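**Re: [linen-fold] Draft 2 of the folding sequence, corner order**

On Sunday, Tuấn Dương wrote:

> I have been through draft 2 of the sequence and I have a problem with step 4. It says to "bring the corners together," which leaves open which corner moves and which one stays put. With two people on one cloth this matters. If both walk in, the fold lands wherever they happen to meet, and the edges are out before the second fold starts.
>
> I also don't see why the cloth has to be pulled tight in the air first. Why not lay it straight down on the bed and fold it there?
>
> Last point: the draft doesn't say what counts as a finished fold. I would like a number.
>
> Tuấn

Taking these in the order you raised them.

Step 4 is badly worded and I have rewritten it. One corner is fixed and the other travels. The fixed corner is the one held at chest height by whoever is nearer the shelf. The traveling corner comes to it along the top edge. The lower corners are ignored until both upper corners are in one hand.

On the tension question, I would keep the pull in the air for the Zarnwood cloths and drop it for anything heavier. The blue cloth is light enough to twist when it is lifted by one corner, and a twist near the grip can run some way down before it opens out. Pulling against the opposite corner opens the middle of the cloth but does very little for the part right next to the grip. You can see both conditions in one cloth: a narrow twisted fold at the near end and a wide, taut sheet going up to the far corner. 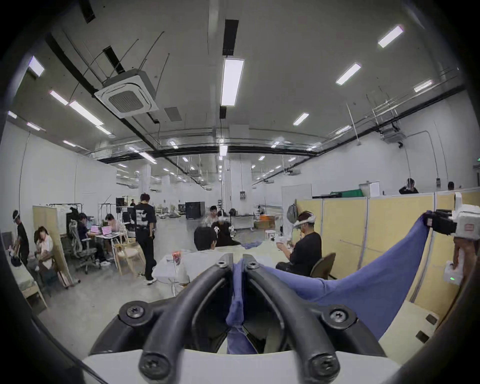 ## Revised sequence, air stage

1. Find any corner and grip it. Do not grip along a hem.
2. The second person takes the far corner on the diagonal and pulls until the middle of the cloth opens.
3. If there is a twist at either grip, the person at that end releases and regrips closer to the point of the corner. The other end holds still.
4. Move the second grip from the diagonal corner to the adjacent corner, so the top edge is level. Then bring the traveling corner to the fixed corner.

Step 3 is new. Draft 2 assumed the twist would work itself out during the fold. In my notes it stayed in 4 cloths out of 16, and those were the ones that would not stack.

## Revised sequence, flat stage

Laying the cloth straight down does work, with limits. The surface has to be larger than the cloth on all sides, and the cover underneath has to be reasonably smooth. A mattress meets the first condition easily. On the second it is only fair, because creases in the cover can catch the lower layer of a light cloth while the upper layer slides. The result is an offset between layers that you don't find until the cloth is picked up.

The other limit is the grip itself. With one point of the cloth still held, the rest can be spread to one side, but the fabric close to the grip bunches into a knot. It needs to be let go and flattened by a separate motion. I had this as part of "lay down" in draft 2, and it should be its own step.

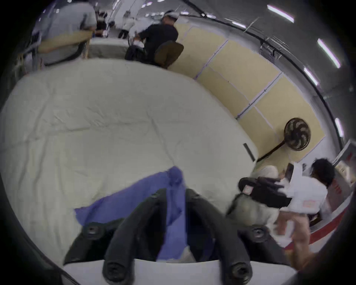

Tuấn Dương

Your name goes on this part of the draft, as the flat stage was your suggestion. Please check the wording before I merge it:

- Lower the free edge first and the held point last.
- Release the held point completely before smoothing.
- Smooth from the center outward, one pass per side.
- Fold edge to edge, with the hem on top.
- Press once along the fold. Don't drag.

As for a number, I propose 2 cm as the largest allowed offset between hems at any corner, measured after the last fold. Jolbridge used a visual check, and I could not get two people to agree on the same cloth. A ruler across the corner takes a few seconds.

I would also set a time limit of 45 seconds per cloth for both stages together, starting when the first corner is gripped. It isn't a target for speed. Past that point people are mostly correcting earlier corrections, and it is quicker to shake the cloth out and begin again from step 1.

Still open:

- Whether step 2 should be skipped when one person is working alone. I lean toward yes, going directly to the flat stage.
- Whether the Plidero towels belong in this sequence. They are thick enough that the twist doesn't form, but the fold springs back.
- Which way the finished edge faces on the shelf. Draft 2 says outward and the shelf labels assume inward.

If there are no objections to the corner order by Sunday, I will send draft 3 to the list with the steps renumbered.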